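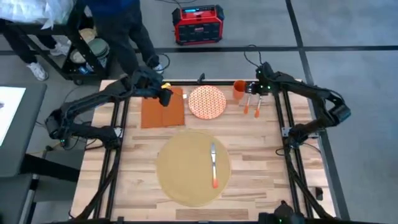 Wednesday Supper Moves to the Long Room

Starting in February, the Wednesday supper at Negussie House will be served in the long room on the ground floor instead of the upstairs kitchen. Doors open at 5:45 p.m. and food is on the table by 6:15. The price stays the same, and children under five still eat free.

The upstairs kitchen seats 28 if people are friendly about elbows. Through the fall we were turning people away on most weeks, and the stairs have kept several of our older neighbors from coming at all. The long room seats 45, has its own street door on the Mindero Lane side, and is a few steps from the accessible restroom. Cooking will still happen upstairs and the food will come down in the service lift, which was inspected in the fall and is cleared for use again.

Moving rooms has meant spending some money. The board approved 2000 dollars for the year, and 600 of that has gone to secondhand chairs and a warming cabinet from Velix, the restaurant supply place that closed its downtown store. The rest is set aside for plates, a second coffee urn and repairs to the lift if it needs them. We are not buying tablecloths. They have to be washed and pressed every week, and the laundry bill for the holiday dinner was more than the vegetables.

Zewditu Tefera will keep running the kitchen. Her plan for the first month is lentil stew with flatbread, baked chicken with rice, a bean and squash soup, and a pasta night. There will be a meatless main dish every week, and anything with nuts will be marked on the board by the door. If you have an allergy that needs more care than that, call the office by Monday noon so she can plan the shopping around it.

Hamdia Fikre is taking over the seating and sign-up. You can still put your name on the paper sheet in the lobby or leave a message on the supper line. Please give the number in your party and say if anyone uses a wheelchair or walker. We hold seats until 6:25 and then give them to whoever is waiting. Last fall we held them all evening, and there were nights with people standing in the hall and empty chairs inside.

A few other changes come with the new room. Coats go on the rack by the street door and not on the backs of chairs, as the aisles are narrower than they look once everyone is sitting down. Dishes go back to the cart at the far end – scrape them first, please. The piano stays where it is and may be played after 7:00.

Some of you asked about the long tables versus the small ones. We tried both in the fall. With small tables, families sat with their own families and people who came alone tended to eat fast and leave. With the long tables the noise went up, but the room was still half full at 7:30. We are going with long tables and will keep 2 small ones near the windows for anyone who wants a quieter meal.

Rides are available from the Nikemora Apartments. The van leaves the front entrance at 5:30 and makes the return trip at 7:45. There is no charge, but it holds only eleven, so sign up for the van separately from the meal.

We could use more help between 4:30 and 6:00, mainly chopping, carrying and setting tables. High school students can count the time toward their service hours, and the office will sign the form. Closed shoes are required in the kitchen. If you can only come once a month, that is fine.

Leftovers are packed at 7:30 and go first to anyone who asked ahead for a neighbor who couldn't come. Bring your own container if you have one. Lids are always short.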